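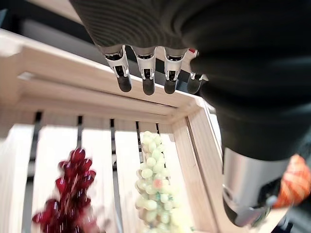
Chapter 2
The Greengrocer's Display

A shop that sells fruit and vegetables has one great enemy, and it is the customer who squeezes things. The second is gravity. Most of this chapter concerns the second, as there is little to be done about the first.

We begin with the crate. Slatted wood has survived every attempt to replace it, including the Flastix stacking tray, which was stronger, lighter and easier to wash, and made a peach look like a spare part. Shoppers trust a wooden crate. They believe a farmer has recently touched it, and the trade has never felt any need to correct them.

Set the crates in tiers, so that the back row can be seen over the front. Firm goods such as carrots will put up with being piled. Tomatoes will put up with it for a morning. Pumpkins want a place of their own and roll off if they don't get it. 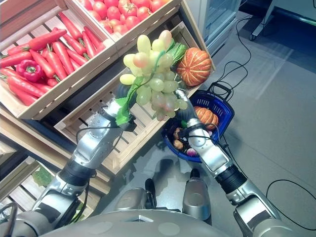

Grapes are harder. A bunch has no flat side and no sensible handle, and whoever lifts it by the stem alone should be ready to sweep the floor. Support it from underneath, and move it over to the basket without swinging it. Heavy things should be in the basket first. The learner who puts grapes under a pumpkin usually does so once.

For practice we recommend artificial produce. The training shop at Brandgate used real fruit until September of its first year, by which time the smell had begun to affect attendance. Plastic grapes cost more on the day and can be dropped 700 times, though they do teach a certain carelessness, which Exercise 15 is meant to cure.

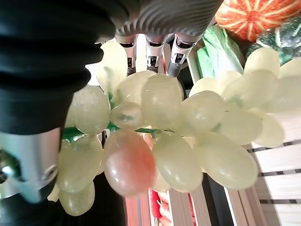
Should the bunches be laid out before or after the root vegetables?

After. Roots need pushing about until they sit properly, and grapes are best kept out of the way while that is going on.

2.1 Choosing the crate

Depth matters more than width. A deep crate looks generous and hides its troubles at the bottom.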